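Styling a deep windowsill in a rental without drilling or crowding it?

Posted by Sowmya Pisharody, Sunday, December 27, 2020
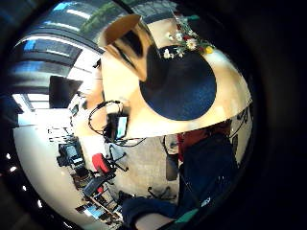
Little daisy-like flowers and a bit of blue sky

Hi everybody! So I moved to Grallville in June and the one thing that sold me on the apartment was the windowsill in the living room. It is 105 inches long and 9 inches deep, and I was so excited about it. Six months later it holds my mail, a candle I don't like and whatever my sister left last time she visited. I walk past it every day and sigh.

I've tried two things. First I lined up a row of small plants, all the same pots, and it looked like a garden center. Then I did books and frames, and the frames kept sliding down flat every time a truck went by (we're on a busy street). I bought a pair of ceramic lanterns from Kutico that I really love, a kind of muddy green, but they look lost on something that long.

The rules: no drilling, no sticky hooks on the trim (landlord is very firm – it was repainted right before I came), and I have to be able to reach the latches, which are low down in the middle and at the left end. It faces south so it gets a LOT of sun. My colors are mostly oatmeal and rust with some green. I'd like it to feel collected and cozy, and I'd like to keep it under control when the Christmas things come down next week. Help!

Hema Thomas

Oh I'm jealous, I'd love that sill! I have a shorter one and went through the very same garden center phase.

What finally worked for me was leaving a good chunk of it bare. I know that sounds like giving up, but try it. Push everything to the right end, away from that left latch, and make one big grouping there. Put your two lanterns in it together, one a bit forward of the other, and set something tall behind them. A jug with bare branches is lovely this time of year and costs nothing if you have a shrub to raid. Then a low bowl or a short stack of books in front, a plant that trails over the edge, and stop. Walk away. Have a coffee and come back before you add anything else.

The middle stays clear for the latch, and you could do one tiny thing at the far left that you can pick up with one hand. I use a brass bell my aunt gave me.

For the frames, get museum putty. A pea-sized bit under each bottom corner and they don't budge. It peeled off my painted sill fine, but I'd test a spot somewhere hidden first with that new paint. And don't put any photos you care about in there, south sun will fade them. I stick to pressed leaves and cheap prints and swap them out when they go pale.

Oh, and oatmeal and rust with the muddy green sounds gorgeous. Maybe skip white pots, they can look a little stark with those colors. Old terracotta would be so pretty!

Heino Hunt

Put a long cushion on it and call it a window seat. 9 inches is narrow but the cat won't mind.

Vignesh Unnithan

I don't think she said she had a cat, Heino.

I mostly agree with Hema, except I would use a runner. On a sill that long, separate objects tend to float, and a strip of linen under the grouping ties them together and saves the paint from scratches. I made mine from a Skasto curtain panel that was too short for any of my windows – cut it, ironed the hem with that fusible tape, done in an evening. Let it stop partway along, wherever the grouping ends. Full length looks like a church hall buffet, I tried.

One other thing, measure how far your windows open inward before you buy anything tall, if they do open inward. Mine do and I lost a very nice vase.

Sowmya Pisharody

Thank you all!! They do open inward, so good catch, Vignesh. I dragged everything down to the right end this afternoon and it already looks so much better, even with the ugly candle. Going to look for branches tomorrow. (No cat, but I'm thinking about it.)

2 comments hidden | 9 shares
Contact us | © 2020 Shenoy Home Help | Back to top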